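4.2 Bins, boxes and where they come to rest

We began with a plain question: once goods reach a small storeroom, what decides whether they stay in the box they came in or move to a bin? At Hirnham the written rule is that everything goes into blue plastic before it is shelved. The rule dates from August, when the room was refitted, and the people we spoke with could all recite it. What they do with it is far more interesting! Of the 77 items we followed, 21 were still in cardboard when we closed the count, and most of those had settled into a spot of their own. 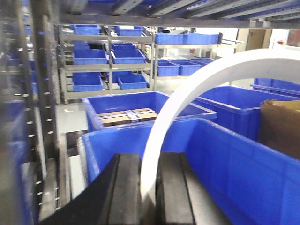
Shelving studies usually treat the container as fixed and ask only how far people walk to reach it. We think the container deserves much more attention. A bin can be filled loosely, one thing at a time, but it can also take a whole parcel that has never been unwrapped. We call this nesting, and we were delighted by how common it was. The flat cardboard package with a white strap or tape around it, lying in an open blue bin in Figure 1, is a good case: the rule has been met, and the cardboard is still there. Merner's early work on pantry shelves would have scored such a package as put away. Hnatiuk would have scored it as waiting. We gave nesting its own code, and it cleared up a lot of arguments between our two coders.

Nested parcels raise a second point, which has to do with labels. A bin label names a kind of thing, while a parcel label names a delivery – and the two rarely agree. People looking for an item by kind tended to skip over nested parcels on the first pass.

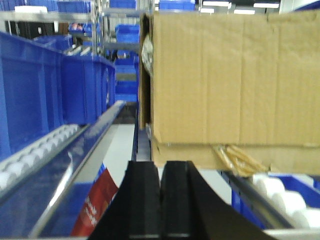 They found them on the second pass, nearly always by remembering who had put the parcel there. This kind of shared memory works very well in a room used by a few people who talk to each other. It would be lovely to know how far it stretches. At Bedora, where the staff is larger, we saw parcels opened sooner, and we suspect the two facts are connected.

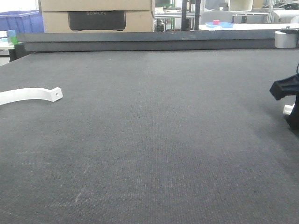 Floor stacks behave differently from shelved boxes. A stack gets built with the most convenient box on top, and whatever sits lower is then known mainly by its printing. Plain boxes suffer in this position, but a box with bold print on its side can be picked out even with another on top of it. The lower of the two stacked boxes in Figure 3 carries a large black panel with the word ECOFLOW, and it needs no further label to be told apart from the plain tan one above. We now record print as a feature in its own right, in 3 grades from blank to bold. 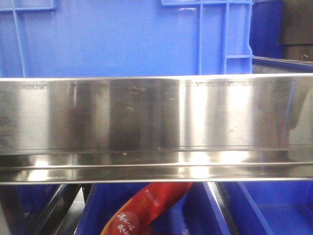 Deirdre Conneely, commenting on a draft of this section, felt that we were too kind to cardboard. In her view a bin earns its place by being the same as its neighbors, so that a gap or an odd one shows up right away, and she asked us to test whether stacks of mixed boxes hide missing goods for longer. We agree that this is worth testing. Our counts can't settle it, as we logged where items rested and kept no record of when a loss was first noticed.

Figure 3. Storage at Hirnham: bins, boxes and the surfaces near them.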